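在Forsberg楼524，听一群学生聊怎么开抽屉

我到得早了点，门没关严，里头有人喊：“别推柜子，推抽屉！”接着是一阵笑。我站在走廊里不知道该不该敲门，后来是一个端着泡面出来接水的男生把我领进去的，他看看我，看看我手里的本子，问：“你是来采访的吧？先吃了没？”

那天是4月6日星期一，Gukmont学院机器人社的例行活动日。我来之前跟社长在微信上约了好几次，她每次都很爽快地答应，然后每次都在前一天晚上改时间，理由五花八门，有一回是“轴承到了，大家都疯了”。所以真的坐下来的时候我还有点不敢相信，赶紧把录音打开，怕她又跑掉。

社长念大三，学机械的，说话特别快，快到我回去整理录音得放慢了听。她一坐下就先把我准备的第一个问题给废了。我问的是，你们社团平时造什么样的机器人？

“我们这学期没造机器人。”她说，“我们这学期在开抽屉。”

我以为是句玩笑，旁边端泡面的男生点点头，特别严肃：“对，开抽屉。还有关抽屉，关比较简单。”

事情是这样的（我尽量按她讲的顺序来，虽然她自己也讲得跳来跳去）。他们要参加一个叫Patari的学生赛，赛题每年换，今年的题目是桌面收纳，机械臂要从小抽屉柜里取东西、放东西，最后把抽屉复原。题目是1月公布的，当时大家都还在放假，社长在老家的饭桌上刷到通知，第一反应是这也太简单了吧。

“我那时候还在群里发了个表情包，就那种躺赢的。”她捂着脸，“他们现在还拿那个表情包回我。每次抽屉打不开就有人发。”

我问，那难在哪儿呢？抽屉嘛，我妈家的抽屉我闭着眼都能拉。

这句话问完，我就知道我问对了，因为屋里至少有三个人同时开始回答我。最后是一个扎马尾的女生抢到了发言权，她是负责录数据的，社里都叫她“手”，因为她录得最稳。她说：“你闭着眼能拉，是因为你一碰就知道它卡没卡。你会晃一下，对吧？你晃的时候自己都不知道自己在晃。”

我想了想，还真是。我们家那个放电池的抽屉，每次都得往左上方提一下才出得来，我从来没有把这件事当成一件事。

“就是这个！”她一拍桌子，“那一下往上提，你让我写成程序，我写不出来。我能写往后拉多少毫米，可是什么时候该提，提多少，我不知道怎么写。所以我们就不写了，我们演给它看。”

“演给它看”用的工具，他们叫Polter。这是他们自己攒出来的一把手持夹爪，握在手里，前面两根手指，跟机械臂末端装的那一副是一样的，上头带着相机。人拿着它去拉抽屉，相机把过程录下来，录多了拿去训练，再让机械臂照着学。名字的来历有两个版本。社长的版本是，第一代做出来以后夜里放在架子上，弹簧自己松了，咔哒一声，把值班的学弟吓得把灯全打开了，所以从poltergeist里截了一段。那位学弟现在也在，他坚决否认开过灯。

“我就是觉得屋里有点暗。”他说。

我上手试了一下Polter。比想象的沉，握久了虎口发酸，而且最别扭的一点是，你突然就只有两根指头了，还是两根没有知觉的指头。平时我去拉那种小抽屉，食指往上沿一勾就出来了，换成夹爪，你得先对准，张开的宽度还得合适，夹早了撞在框上，夹晚了已经把抽屉顶回去了。我试第一次，柜子整个往后退了一截，抽屉纹丝不动。

“欢迎来到我们的1月。”社长说。

她说刚开始那阵子，他们最大的敌人就是柜子会跑。空柜子轻，塑料的脚在光滑桌面上一推就溜。有人提议拿胶带粘死，有人提议往里面装螺母压着。吵了一个晚上，最后没粘，因为赛题的规则里写了柜子不固定，到了赛场它照样会跑，那不如现在就学着对付它。

“这个是她坚持的，”端泡面的男生（面已经吃完了，他开始喝汤）指指马尾女生，“我们当时都恨她，现在不恨了，现在是比较怕她。”

马尾女生说，她的坚持很朴素：“你在家里把题改简单了，到了那儿谁给你改？”

我接着问，那柜子你们是怎么挑的？我进门就看到那个黄色的了，挺抢眼。

这个问题又引发了一场小型争论。社长说挑黄色是因为跟背景对比强，相机里好认。马尾女生说没有的事，就是店里那天只剩黄的。负责算法的那个男生一直没怎么说话，这时候从屏幕后面探出头来补了一句：“颜色没什么，透明才要命。”

我请他展开讲讲，他就真的把椅子转过来了，社长在旁边小声跟我说，你面子好大。

他说，抽屉是透明的，对人来说没什么，甚至方便，一眼看见里面有什么。可是相机看到的东西就很乱，后面的暗影会透过来，旁边的东西会映上去。有一阵子模型的表现忽高忽低，他查了好几天，怀疑过光照，怀疑过相机松了，最后怀疑到反光上头。谁穿件亮色衣服站在边上，塑料面上就多一团糊糊的颜色，拉开和没拉开的样子又差得不大，它就犹豫。

“它会停在那儿。”他学给我看，两只手伸在半空，手指一张一合，一张一合，“就这样，像一个在冰箱门口忘了要拿什么的人。”

我问他那怎么办，是不是大家以后都得穿黑的来？

“我提过。”他说。

“被否决了，”社长说，“全票。”

后来的办法是反过来，故意让它多看各种样子。不同的衣服，不同的灯，不同的角度，柜子今天摆正明天摆歪，抽屉有时候全关着开始，有时候先拉开一截再开始。马尾女生管这叫“把日子过乱一点”。我特别喜欢这个说法，当场就记下来了，还画了圈。 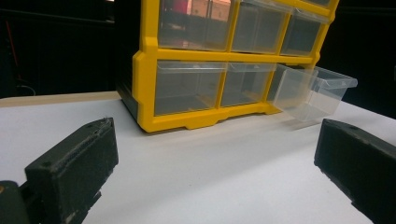 录制中的Polter视角：右下那格抽屉已经拉出来一截。

聊到这儿我提出想看一遍完整的录制，马尾女生就站起来了。屋里一下子安静，连喝汤的都停了。她做这个的时候跟聊天的时候像两个人，肩膀放下来，呼吸很慢，Polter从桌面上方缓缓过去，停住，张开，往前送一点，合上，然后手腕有一个特别小的动作，我坐得那么近都差点没看见，抽屉就出来了。她说了一声“存”，学弟在键盘上敲了一下，屋里又吵起来了。

我问她手腕那一下是什么。

“什么哪一下？”她说。

真的，她不知道。我学给她看，她愣了一会儿，说哦，可能是在让它别蹭着边上那条框。然后她自己又空着手比划了两遍，比划得越来越不像。算法那位从屏幕后面悠悠地说：“你别想，你一想今天就废了。”

他们到现在一共录了582条能用的。我特意问了什么叫能用，因为我发现他们说“录了”和说“能用”的时候表情完全不一样。不能用的有好多种，手抖得太厉害的，录到一半打喷嚏的，动作做完忘了停止录制、后面接了一大段聊中午吃什么的。学弟说最可惜的一条是社长录的，动作特别漂亮，回放的时候才发现她在拉之前先用另一只手把柜子扶了一下。

“扶一下怎么了？”我问。

“机械臂就一只手啊。”三个人一起说。

社长叹了口气：“那条我到现在还留着，舍不得删，但是不能给它学。给它学了，它就会等着一只不存在的手过来帮忙。”

社里现在有13个人，录数据是轮班的，每个人一次最多两个小时，时间一到必须换下来。这条规矩是吃了亏才有的。2月……我翻了翻笔记，她原话是“刚开学那会儿”，有一天大家特别来劲，从吃完晚饭录到楼里锁门，第二天一看，后半段的动作全变了样，越来越快，越来越糊弄，抽屉几乎是被拽出来的。拿去训练，机械臂也开始拽。

“那天下午特别吓人，”学弟说，“它一把就把抽屉薅出来了，里面的小螺丝飞了一地。我们蹲着捡，边捡边骂，骂着骂着发现骂的是自己。它薅抽屉那个劲儿，跟他一模一样。”他指着端泡面的那位。

端泡面的那位表示，自己当时是饿了。

我又问到那两根手指。Polter的手指近看颜色是很深的墨绿，快发黑了，表面能看见一层一层的纹路，上头还有些划痕和白印子。我问磨成这样不换吗？学机械的社长一下子来了精神，说换过，换了以后反倒不好使。新的那对棱角比较利，夹在抽屉沿上会打滑，用旧的反而咬得住。他们后来干脆把“旧”当成一个参数来研究，拿砂纸磨新的手指，磨几下，试一试，再磨几下。

“我爸打电话来问我在学校干嘛，”她说，“我说我在磨指甲。”

还有一个细节我一定要写进来。他们的柜子每个格子松紧都不一样，录得多了，每一格都有了脾气，大家提起它们的口气跟提起同学差不多。有一格特别涩，有一格拉到后面会突然一松，人要是没防备，整个就拽出来了。学弟给最涩的那格起过外号，社长不让我写，说会影响社团形象。我问是骂人的吗？她说那倒不是，是我们系主任的姓。

那么机械臂学得怎么样了呢？我知道读到这里的人大概都想问这个。我也想问，我问了，屋里的气氛变得有一点微妙。

算法那位先回答的，他很谨慎：“柜子摆正的时候挺好，摆歪一点也还行，歪多了它会去夹框。”

“它对那个黄色的框有感情。”社长说。

她接着给我讲了第一次成功的事。那天本来不打算跑真机的，模型刚训完，算法的男生想看一眼就回宿舍。屋里就剩他俩和学弟。机械臂伸过去，停了一下，夹住，拉开了。就那么拉开了，也没什么戏剧性的。三个人谁都没出声，等它松开手退回去，学弟才问了一句：“是它拉的吧？”

“因为之前闹过乌龙嘛，”学弟解释，“之前有一次我们以为成了，都抱在一起了，后来发现运行的是回放，就是照着录好的轨迹走了一遍，跟学没关系。所以我必须问清楚。”

这次是它拉的。他们又试了一遍，它把柜子推跑了。再试一遍，又成了。社长说那天晚上回宿舍的路上，她给她妈发了一条语音，有一分钟那么长，讲的全是抽屉。她妈回了一句：早点睡。

我问了一个比较俗的问题，我说你们花这么多时间教一只机械臂拉抽屉，有没有哪个瞬间觉得没意思？

端泡面的男生说有啊，每周都有。他是大一进来的，进来之前以为会做那种能跑能跳的，海报上不是那么画的嘛。结果头一个月都在给抽屉复位，别人录一条，他推回去，别人再录一条，他再推回去。“我当时觉得我才是机器人。”后来轮到他自己录了，他发现这个东西居然能录得好和录得不好，而且他能看出来差在哪儿，就有点上瘾。现在他在食堂看阿姨打菜，都会盯着手看。

“那勺子一抖，”他说，“那里面全是数据。”

马尾女生的回答不太一样。她说她本来学的是工业设计，来社团是被室友拉来的，室友后来退了，她留下了。她喜欢的是录的时候那种特别安静的感觉，脑子里什么都没有，就一个抽屉。“期末那几天我烦得要命，我就跑过来录。录出来的都能用，你说怪不怪。”

社长想了挺长时间，长到我以为她在看手机。她说她觉得最有意思的是回头看自己。她以前觉得手上的事情都不值得讲，拧瓶盖、开抽屉、把被子从柜子里抽出来，谁不会啊。现在她会在动手之前停一下，看看自己准备怎么弄。她奶奶眼睛不好，放假的时候她坐在旁边看奶奶找针线，手指先在抽屉沿上走一遍，碰到缺口了再往里伸。她看了好久，奶奶问她看什么，她说学习呢。

这段说完大家都没接话，还是学弟打破的，他说：“所以能不能请奶奶来录几条？”

社长拿砂纸扔他。

关于比赛我也打听了一下。报名材料已经交了，他们给自己定的目标是进决赛，墙上贴着一张计划表，有几栏已经用红笔改过，改完又改了回来。预算方面她不肯细说，只说买第二台抽屉柜是全社开会定的，因为怕模型只认得这一台。第二台换了个牌子，尺寸差一点，拉手的样子也不一样，拿回来那天机械臂一个都没打开，算法那位在沙发上躺了一下午。

我问现在呢？

“现在能开几个了。”他说，停了停又补充，“看它心情。”

我走的时候他们还没收工。社长把我送到楼梯口，问我这篇什么时候登，我说下期吧，你要不要先看看稿子？她说不用看，就是有一个请求，能不能帮忙写一句，Forsberg楼524每周活动都开着门，想来的同学直接来，什么专业都行，会不会编程都行，手稳的优先，手不稳的也收，反正要有人推抽屉。

我说好，我帮你写上。

她已经往回跑了，跑到一半又转过来喊：“来之前最好别穿粉的！”

屋里有人喊回去：“不是说好了全票否决吗！”

后记两句。录音整理到一半的时候我去厨房拿电池，站在那个抽屉前面，手搭上去，突然就不会拉了。往左上方提，提多少来着？我站在那儿试了三回，我妈在客厅问我是不是把抽屉弄坏了。

另外社长昨晚发来消息，说第二台柜子上最紧的那格打开了，附了一个表情包，就是当初躺赢的那个。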